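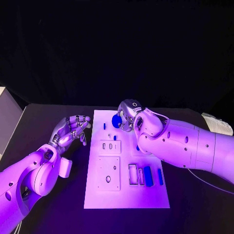 Neville Blackburn wrote to ask why his hand kept squeezing after the controller told it to stop, and whether the new wrist kit would cure it or only hide it. His was the first report we had. By the end of May there were 7, all from the same run of hands, and all with the same pattern: the fingers close on a part, the stop command goes out, and the grip force climbs for another moment before it drops.

The Retix wrist kit is the repair for that fault. It replaces the connector board and the short cable between the wrist and the hand on Vodeo five-finger hands. It does not change the fingers, the palm or the motors.

What went wrong

The original connector was held by friction alone. With the wrist bent hard and turned over, the cable pulled on it, and after enough cycles one contact opened for a moment at a time. The hand then lost the force reading but kept the last grip command. The controller saw a good link and did not raise an alarm. Glenys Naylor repeated the fault on our bench at cycle 1,388 with a peg insertion job, and again the next morning with a fresh cable.

Peg and block insertion shows it sooner than most work, as the wrist goes to the same bent position again and again. Light pick and place may run for a long time with no sign of trouble. That does not mean the connector is sound.

Signs to look for

Grip force reads as a flat line while the fingers are moving.
A part is marked or pushed sideways as it goes into its slot.
The hand opens late after a stop.
Fault code 11 appears in the log and clears by itself.

If you see any of these, stop using the hand until the kit is fitted. Do not lower the grip limit and carry on - the limit depends on the same reading that is being lost.
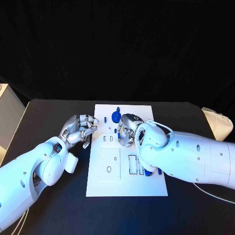
The new connector has a latch on both sides and a clamp for the cable, so the pull goes into the housing and not into the contacts. The board also checks the force reading on its own. If the reading stops changing while the motors are drawing current, the hand releases and the controller shows a fault that has to be cleared by hand.

In the kit

Connector board, latched type
Wrist cable with clamp
Screws and cover seal
Printed instructions and test card

Fitting

Switch off the arm and the hand supply, and wait for the lights on the hand to go out. Support the hand before you loosen the wrist cover. Two-arm stations need both arms powered down, even if only one hand is being repaired. After fitting, run the test card with no part in the grip, then with a soft one.

The kit runs on 24 volts and fits left and right hands. It does not fit hands with the older Rana wrist, which use a different cable and are not part of this fault.

Price and supply

Free for any hand in the affected run. Send the serial number to Naylor spares and keep the old board, as we would like it back for inspection. Kits for other hands are sold singly.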